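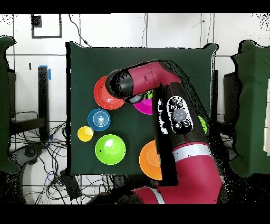
Clustasdale Family Meals Project
Progress report to the Plukura Fund
28/07/2021
Prepared by Kerubo Mutiso, project lead

We're at the halfway point of the grant and I'm so glad to be writing this one, as the spring was full of good news! The evening cooking classes are up and running, the recipe booklet is at the printer, and families keep asking when they can sign up for the next round.

Classes

We planned for four class groups by now and we have 6. The two extra groups came out of the open evening in May, when far more parents turned up than we had chairs for. Each group meets once a week at the Bakilana Hall kitchen, cooks one full supper and takes the leftovers home. Lentil stew was the big hit (even with the teenagers), and the flatbreads came a close second. Fish pie did less well and we've dropped it from the fall menu.

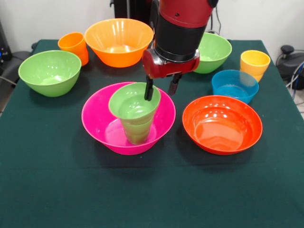
Attendance has held up well. We served 714 meals in the first half of the grant, counting both the suppers eaten in class and the portions sent home. Our target for the whole year was 1,000, so we expect to pass it before winter.

Children are welcome at every class. Wycliffe Ogola runs the younger ones' table, where they wash vegetables, tear herbs and mix dough while the adults handle the knives and the stove. He has written up his session plans so that other leaders can use them, and they are a joy to read.

Recipe booklet

The booklet has 25 recipes, all tested in class and all costed for a family of four. Nineteen of them came from the families themselves. Getting the amounts down on paper took longer than we'd planned -- plenty of people cook by feel, and "a good handful" had to be weighed more than once. The text is now final in English and Swahili.

What didn't go to plan

The second oven failed in its first month of use. Urevano, the supplier, replaced it under warranty, but we lost two baking sessions and moved them to August. Bus times are also a problem for families on the north side of town. We've started the Thursday class half an hour earlier and will see if that helps.

Budget

Spending is slightly under plan, mostly on ingredients. We'd like your approval to move the unspent food money into a second print run of the booklet. A full breakdown is attached.

Next six months

Two more groups start in September, and Wycliffe will train three parents to lead classes of their own. We'd love to have someone from the Fund join us for supper one evening -- just let me know a week ahead so we can buy enough onions.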